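4.2 What changed for the people on shift

I'll be upfront that I went into the Toltgate break room expecting to write about speed. We had 153 shifts of logs from the two-armed Erkari station, which sets out snacks and puts dishes in the rack, and I figured the story would be in the minutes saved. The minutes were kind of boring (see Section 4.1). What people wanted to talk about, over and over, was who gets to decide how the table looks.

Before April, whoever was on pantry duty just did it their own way. Some people piled everything in one basket, some sorted by type, and a couple of them moved the dish rack every single day depending on their mood! With the arms on the job, the layout had to be agreed on ahead of time, and that turned a private habit into something the whole shift argued over. I sat in on two of those arguments and they were livelier than any meeting I've been to at my own job. Figure 3 has the basket, rack and tray layout.
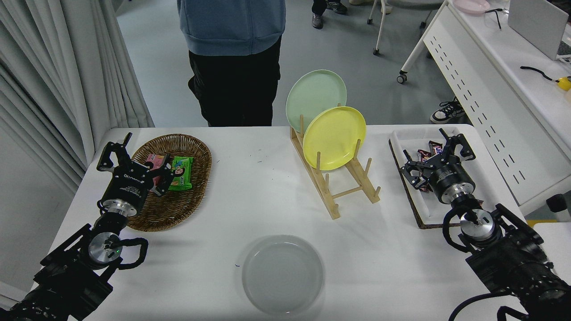 Figure 3. The two-armed station at work, with the left gripper over the snack basket, the right over the tray of chocolate bars, and the dish rack between them.

The other big change was standing around. Our logs list 2,469 item moves, and in 226 of them a person stepped in, usually to nudge a packet or turn a plate. Workers told us they didn't mind the nudging much. They minded the waiting, because watching a slow pickup feels like being on duty without having anything to do. One of them called it "babysitting with my hands in my pockets," and I've stolen that phrase for every talk since.

Pantry duty also used to be a break from the packing line, and a pretty social one. When the duty got shorter, so did the chat that came with it. Four of the people we interviewed brought this up before we asked (our interview guide, borrowed from the earlier Bunting study, didn't even have a question on it). Management hadn't planned for that, and neither had we. The site has since put the pantry slot back to its old length, and we pick up those later shifts in Section 5.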